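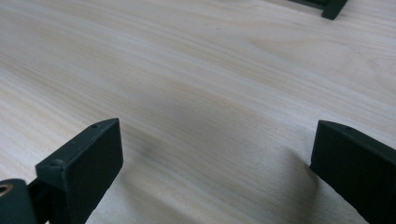 ## The bread swap is back, and it's bigger

If you missed the first bread swap in spring, you missed a treat, and I'm very pleased to tell you we're doing it all over again in August. Same hall in Bridadon, same long tables, same rule: bring a loaf, take a different loaf home.

For newer readers, the idea came from Jae-in Lim, who had been baking two loaves every weekend for a household that could only manage one. She put a note up in the library at Rukden asking if anyone fancied trading, and by the end of the month she had a freezer full of other people's rye. The spring swap grew out of that note. We had 44 loaves on the tables by mid-morning, and I went home with a seeded spelt thing so good that I ate the crust standing up in the kitchen with my coat still on.

### What people brought last time

Soda bread did very well, and so did anything with cheese in it (there was a leek and cheddar loaf that had three people hovering over it before the doors were properly open). We had milk bread, a big flat focaccia with rosemary from the churchyard hedge, bagels, a gluten-free loaf made with buckwheat, and a stack of parathas from Girish Ahuja, wrapped in a tea towel and still warm. He wasn't sure they counted as a loaf. They went before anything else on his table!

We also had a few bricks. Mine was one of them. I'd left the dough in the airing cupboard overnight and it had risen, sulked and sunk again well before breakfast. I brought it anyway, and a very kind man from the allotments took it off my hands and told me later that it made excellent breadcrumbs. So please don't stay away because your bread is a bit flat or a bit dark on one side. Somebody will want it, even if it's for soup.

### How the swap works

Come any time from 10am. You'll get a paper slip when you hand your loaf over, and you can trade the slip for any bread on the tables. If you bring more than one loaf you get more than one slip, up to a limit of 2 each, so that the late arrivals have something to choose from. We'll be clearing up at 1pm.

Every loaf needs a label. Write down what's in it, including nuts, seeds, milk and egg, and which flour you used. Put your first name on it too if you like. Last time people wanted to know who had made what, and I spent half the morning pointing across the room. A luggage tag on string works well, and so does a strip of masking tape on the bag.

Wheat-free breads will have their own table by the window, with their own knife and board. Please don't cut anything there with a knife from somewhere else.

### Starters wanted

The part I'm most excited about is the starter corner. Lots of you asked for sourdough starter in spring and we ran out almost at once, so this time Jae-in is looking after a proper supply. She has a rye starter that lives in an old pickle jar and bubbles like mad, and she'll be feeding it up through the week before. If you have a lively starter of your own and can spare a few spoonfuls, bring it along in a clean jar with a loose lid. Loose is important – one of the spring ones was screwed down tight and went off like a cork in the back of a car on the Westent road.

If you'd like to take some home, bring an empty jar. Girish will be at the corner table from 11am to talk through feeding, and he's a very good person to ask if you've killed one before. He's killed several, by his own account, and is cheerful about all of them.

### The pizza oven

We've been lent an outdoor oven by the people at Xiong, the café near the bus station, and it's coming over on a trailer if the weather behaves. They're bringing dough as well. You'll be able to stretch your own base, put what you like on it and have it back in a couple of minutes with a blistered edge. Toppings are whatever we can gather between us, so if you have a glut of tomatoes or courgettes, or basil that's gone mad on the windowsill, this is where it should go. I have hopes of some runner beans, though I've been told firmly that runner beans don't belong on a pizza.

In heavy rain there'll be no oven, but the swap itself goes ahead indoors.

### A few jobs going

We could use help putting out tables from 9am and with the washing up at the end. We're also short of bread knives and big boards, so if you can lend either, put your name on the underside with a bit of tape and you'll get them back the same day. Tea and coffee will be on all morning, with a tin for donations. The spring tin paid for the hall, and what was left went on flour for the children's table, where they made rolls in the shape of hedgehogs and, in one case, a bus.

The children's table is back as well. Shaping starts at 10.30am and the rolls go into the hall oven as they're ready, so allow plenty of time if yours will want to wait and carry theirs home.

There's nothing to book. If you're bringing something large or odd that needs space – a plaited wreath, a whole tray of buns – leave a note for Jae-in at the Rukden library desk and she'll keep you a spot.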